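Korletey Household Textile Care Records

Version 2, released July 3, 2022
Maintained by Evie Ackroyd and Driss Younis

Summary

Korletey is a small dataset of care records for fabrics used in the home: curtains, tablecloths, tea towels, cushion covers and bedding. Each record covers one textile and lists what it is made of, how it was washed, how it was dried, and how much its length and width changed. There are 200 records in this release, given by people living in and near the town of Seria Mills.

The records were first gathered for a sewing class handout. Darcy Lockyer taught the class and wanted real shrinkage numbers for people who were hemming curtains at home. The handout is still included in the docs folder, although the table on its second page is out of date and should not be used.

What is in the download

records.csv - one row per textile
washes.csv - one row per wash, linked to records.csv by textile_id
codes.txt - meanings of the short codes for fiber, weave and drying method
docs/ - the class handout and the form used to collect the data

All files are UTF-8 text. Dates of washing are given as month and year only. Lengths are in centimeters. A few people measured in inches, and those values were converted before release. The original unit is kept in the column unit_given.

Main columns in records.csv

textile_id: a short code, never reused
item_type: curtain, tablecloth, towel, cover, sheet or other
fiber: as printed on the label, or "unknown"
print: yes or no
lined: yes, no or blank (curtains only)
length_before, width_before: measured before the first recorded wash
length_after, width_after: measured after the last recorded wash
room: where the textile was used
notes: free text, lightly edited for spelling

How the measurements were made

Each person was asked to lay the textile flat on a table or floor, smooth it by hand without pulling, and measure along the middle and along both edges. The released value is the average of the three. Curtains were taken down first. Hanging curtains stretch a little under their own weight, and early tests by Kane Ashby gave lengths that could not be compared with the flat ones.

Textiles were measured again after drying fully. Ironing was allowed if the person would normally iron the item, and is marked in the column ironed.

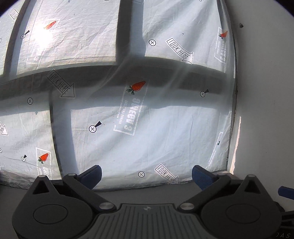

Curtains

Curtains make up 103 of the records, so this group is the most useful for any kind of comparison. Thin unlined panels are the usual type, with kitchens and children's rooms well covered. Printed fabric is marked in the print column, but the subject of the print is only mentioned if the person wrote it in the notes.

Fading is recorded on a scale from 0 (none) to 4 (strong), judged by eye against the inside of the hem. Treat it as a rough guide. Two people looking at the same panel often gave scores one step apart.

The column window_faces gives the compass direction of the window and is blank for many rows.

Known problems

Fiber labels were missing or washed out on more than 2 items in every group. These are coded "unknown" and should be left out of any comparison by fiber.

Water temperature is the setting on the machine and was not checked with a thermometer. Machines made by Vasuler have a "gentle warm" setting that we coded as warm.

Records collected in March have no drying method. The form used that month left out the question.

Changes since version 1

Duplicate rows removed. Column lined added. Several widths that had been typed into the length column were moved back - thanks to Oluwatosin Abubakar, who found them while working on the Drarurel pattern sheets.

Use and credit

The data may be copied, changed and shared for any purpose as long as the name of the dataset and the version number are given. Please do not try to work out which household a record came from. Names and street addresses were never entered in the files.

Corrections should quote the textile_id and the column name. They are checked against the paper forms and added to the next release.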